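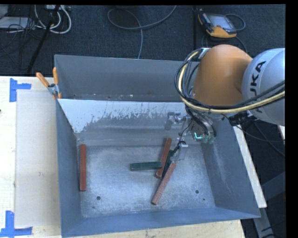

Blocks in a grey metal bin, three reddish-brown and two dark green.

Features > Money > Work

Search the magazine Enter keywords Go

The Four-Day Promise

Every April somebody rediscovers the four-day week. Clamgate did it with a glossy report claiming staff were happier, healthier and just as productive. Productive at what, it didn't say.

I asked Natália Ondrejka, who spent 32 weeks on the trial. "I did Friday's work on Thursday night," she said. Her manager, Makis Gkikas, calls that a teething problem. He has Fridays off.

The survey went to 1319 workers and 200 answered. I'd like to hear from the others, who may have been too busy. I'm not against a long weekend. I'd just want to see the overtime sheets first, and Clamgate won't share them.

Contact us | © Hatesero Magazine | Back to top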